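Skukard pauses arm rollout after simulated gripper keeps pressing into table

12 Feb 2021

Skukard has put a hold on the next release of its bench arm controller after a fault in the software let a simulated arm keep pushing down after it had already reached the tabletop. The company told customers on Friday that no physical arm has shown the problem and that there have been no injuries.

The fault was found during a batch of 1,905 simulated runs ordered by Rengifo, which plans to use the arms for light assembly work. In seven of those runs the gripper came down to pick up a part, touched the table and did not stop. The controller went on asking for more downward travel until the run timed out.

Skukard said the arm should have stopped and backed off as soon as the contact force went over the limit. The limit was set correctly in all seven runs. The trouble was in how the controller read it. If the arm received a new target while it was still slowing down, the force check was reset and did not start again until the move was finished. With the table in the way, the move never finished.

The runs were carried out in a virtual workshop built by Kurex, a simulation contractor. The layout has a square table with an arm mounted on it, plus shelving, a tool cabinet and floor markings. Kurex said it uses the same room for most of its bench arm work so that results from one release can be compared with the next.
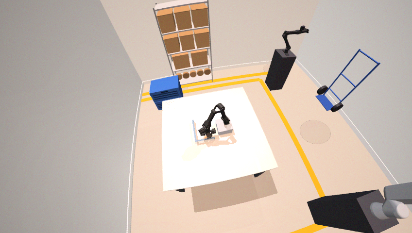
Rengifo was the first to notice that something was off. Its engineers were going through the logs to compare cycle times and saw that a handful of runs were far longer than the rest. At first they took it for a problem with the simulation itself, and Kurex spent two days checking the contact settings for the tabletop before ruling that out. The same behavior came back when the runs were repeated with a different physics step.

According to Skukard, the fault entered the code in a change meant to make the arm smoother when it is given several targets in quick succession. The change passed the company's own tests. Those tests send one target at a time and wait for the arm to come to rest, so the force check was never reset in the middle of a move.

On a real arm the motor current limit would normally trip before any serious damage was done, Skukard said. That limit is handled by separate hardware and does not depend on the controller. But the company said it would not rely on it. A gripper pressing at just under the trip level could still crush a part or bend a fingertip, and it could pinch a hand if someone was reaching in to clear the table.

Customers using the current release do not need to take any action. The fault is only in the version that was due to ship later this month. A small group of sites received that version early for evaluation and has been asked to go back to the earlier one. Sites that cannot do so right away should run the arm at reduced speed, keep people outside the marked area while it is powered, and turn off target blending in the motion settings.

Sedard, which inspects robot cells for several of the sites involved, said it would hold its sign-off on any cell using the evaluation version until the fix has been checked on hardware. It has asked Skukard for the full logs of the seven runs, including the target timestamps.

A corrected version is already in testing. In it, the force check runs on its own loop and cannot be reset by a new target. Skukard said the corrected controller has completed about 1,000 simulated runs with rapid target changes and has stopped on contact each time. Kurex will repeat the original batch in full, and tests on physical arms will follow at Skukard's own lab, starting with foam blocks in place of parts.

The company has also added a test that changes the target at random points during a descent. It will be part of every release from now on. Rengifo said its installation date has moved to May and that its order for the arms has not changed.

Evaluation sites with questions about going back to the earlier version should contact their usual Skukard support desk.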